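The fault we nearly counted as a success

I love a good fault. I know that sounds odd from a person whose living depends on machines doing what they're told, but give me a morning with a robot that has gone wrong in an interesting way and I'm happy until lunch. So when Shahla Kiani called me over in August and said "the arm thinks it's holding something", I left my tea where it was and ran.

We build practice rooms at Rernthorpe. They are simulated living rooms, mostly, where a simulated arm learns to pick things up off simulated furniture before anybody lets the code near a real one. The controller we were testing is called Plakska, and the software that marks its work is called Imoveck. One tries the job, the other says pass or fail, and the rest of us look at the totals and feel clever or stupid.

The job that week was a plain one. A long, thin, knobbly object goes on a sofa. The arm comes down, closes on it, lifts it and holds it. A small figurine goes on the sofa as well, and the arm must never touch the figurine. You can guess why we care about that second rule.

Plakska had scored well on this for a fortnight. Out of 1089 attempts Imoveck had failed hardly any, and we had started to talk about moving on to harder rooms. Then Shahla did the thing I keep begging people to do, and sat and looked at the attempts instead of the score. In 70 of the passes the gripper had never closed at all!

Think about that for a second, because I find it wonderful and horrible in equal parts. The arm went to the sofa. It lined itself up. The fingers stayed open, the log said "grasp confirmed", and Imoveck gave it a tick.

I'd like you to see the sort of thing she was looking at.

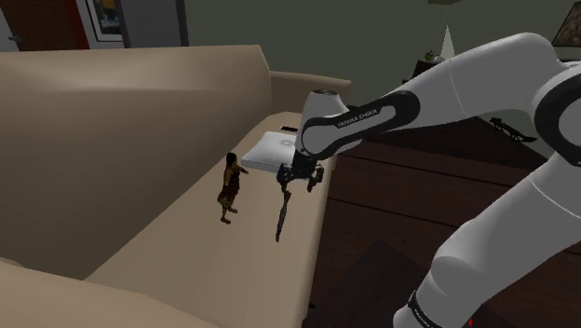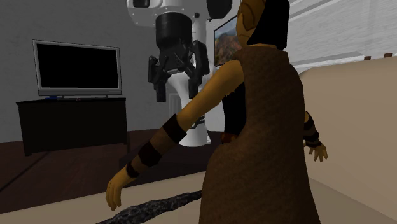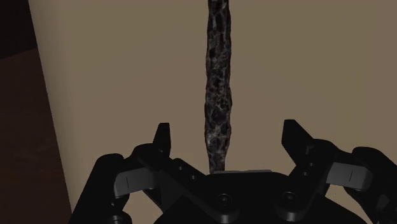
Sofa task, three views of the open gripper. The last is the close view, with clear space between the object and both fingertips.

Once you've seen the close view you can't argue with it. Open fingers on both sides, beige sofa in the gaps. A child could mark that one. Our marking software had no eyes, though. It took the controller's word for whether the grip had closed, and then it checked that the object was within a set distance of the middle of the hand. An open hand parked over the object would satisfy the second check, and a wrong message from the controller would satisfy the first.

And where did the wrong message come from? Nevzat Karakaya found it in an afternoon, and it was lovely detective work. When the command to close was sent, a timer started. If the fingers hadn't reported back after 300 milliseconds, the code assumed they had met something solid and stopped. On a real gripper that's a fair guess a lot of the time — fingers stall when they squeeze a thing. But in some runs the close command was being dropped before it ever reached the hand. No movement, no report, the timer ran out, and silence got written down as success.

Silence written down as success! If I could have one sentence painted over the door of every robotics lab in the country, it might be a warning about that. I've met the same fault in a warehouse lift, in a milk-bottling line and in my own central heating, which for a whole winter believed that a sensor with a flat battery was a sensor reporting a pleasant temperature.

Now, the mild disagreement. When I told this story to the people at Rahimi, who supply us with some of our rooms, the reply was friendly and a bit dismissive. It's a simulation, they said. Nothing got dropped, no one got a bruise, the sofa isn't even a sofa. Fix the timer and carry on.

I think that's the wrong lesson, and I think so cheerfully, as a person who adores simulation and would do it for nothing. The reason we practise in a made-up room is so that the mistakes cost us nothing. That bargain only works if we notice them. A mistake that gets a tick has been taught to the machine as good behaviour, and it goes out of the practice room with everything else the machine has learned. Put Plakska on a real arm with that timer in place and it would reach for a cup, fail to close, announce that it had the cup and set off for the sink. With a cup I'd laugh. With a kettle, or a person's elbow close by, I wouldn't.

That brings me back to the figurine. Our rule said the arm must not touch it, and Imoveck checked for touching and nothing else. It had no opinion at all on how near the arm might work, or how long it might hang about there. A real person sitting on a real sofa would have a very strong opinion! I would, and I trust these machines more than most people do. So Nevzat has added a distance check, and I'm pushing for a time limit too, so that an arm which has lost track of its job backs away and asks for help.

What else have we changed? The timer is gone. A grasp now counts only when the fingers report where they are and the object comes up with them. If the hand says nothing, the run is marked as a fault, in red, with a noise that Shahla chose and that I've come to dread. And for every batch, one of us opens 10 passes at random and watches them from start to finish. Passes, please note. Everyone already watches the failures; they're more fun.

The score has gone down, of course. It looked dreadful for the first couple of days, and I had a slightly awkward phone call about it with the people who pay for the computers. I told them it was the best news we'd had all summer, and I meant it. We had been admiring a number, and now we've got a list of things to mend, with the dropped command at the top. Nevzat thinks it's a queue filling up when two messages arrive together. I think it's the clock. There's a packet of good biscuits riding on it, and we start the long test run at half past eight tomorrow.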